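Drying stands, 2020-04-28

Maritza Paucar swears by a wooden stand and a hook for every brush in the kitchen. I have my doubts.

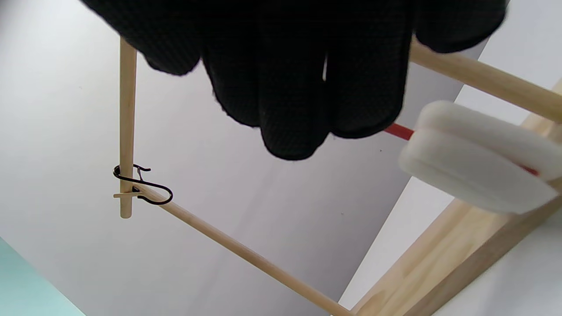

Pale dowels look nice in a catalog. I'd like to see them after a year beside a sink. The wire hook I trust a little more. 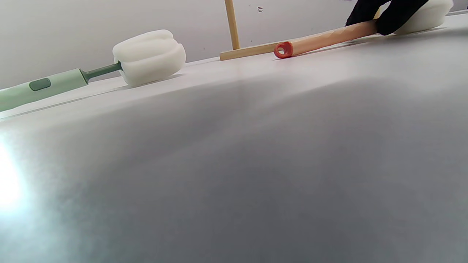 A foam bottle brush is another thing I've never been sold on. Grooves hold milk, whatever Welgate prints on the box. Bristles for me, and a plain jar to stand them in.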